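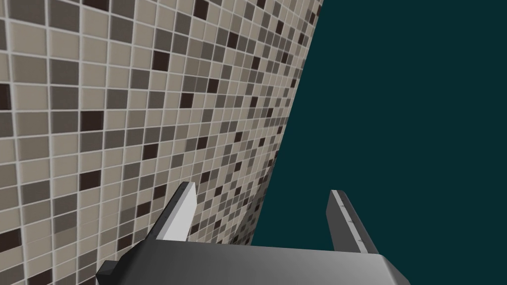
Zolterwood opens its simulation lab to the public in July

Stokirwood, 2022-06-11 – Zolterwood will hold its first open day for robot simulation next month, and everyone who has ever wanted to drive a robot arm without the fear of breaking something is invited! Visitors can take the controls at one of the lab's workstations, steer a simulated gripper around a virtual kitchen or bathroom, and talk with the people who build these rooms for a living.

The open day follows a trial run this spring, when 71 students and teachers from local schools came through the lab. They stayed well past closing, and several asked when they could come back.

"We had kids lining up for a second turn and parents lining up behind them," said Vira Kuzmenko, who leads the simulation team. "You get the gripper up close to a tiled wall, you see how the tiles squeeze together when you look along it, and suddenly you understand why judging distance is hard for a robot. I love that moment. I still get it myself."

The main demonstration uses Nieminen, the lab's own software for building practice rooms. Nieminen can change the surfaces in a room from one run to the next, so a robot controller meets plain paint, wood grain or mixed mosaic tile while the task stays the same. For the open day the team has prepared 512 room variations, and visitors will be able to pick one, try a short reaching task by hand, and then watch the controller try it in the same room. It doesn't always win.

A second station will show Zamis, a replay tool that lets people step back through a run and look at it from the gripper's point of view. The team uses it every day to find out where a reach went wrong – usually a few moments earlier than anyone expected. Visitors can replay their own attempts and save their best one to take home.

There will also be short talks through the afternoon on how virtual rooms are built, how lighting and color affect a robot's vision, and how young people can get started with free tools at home. No experience is needed for any of it. Children under 12 should come with an adult.

Hands-on sessions are limited to 22 people at a time, and each lasts half an hour. Admission is free, but please reserve a session ahead of time through the Zolterwood front desk. The talks and the replay station are open to walk-ins all day.

Teachers who would like to bring a class can ask for a morning slot when they call. Members of the press are welcome at any session and can arrange interviews with Vira Kuzmenko through the same desk.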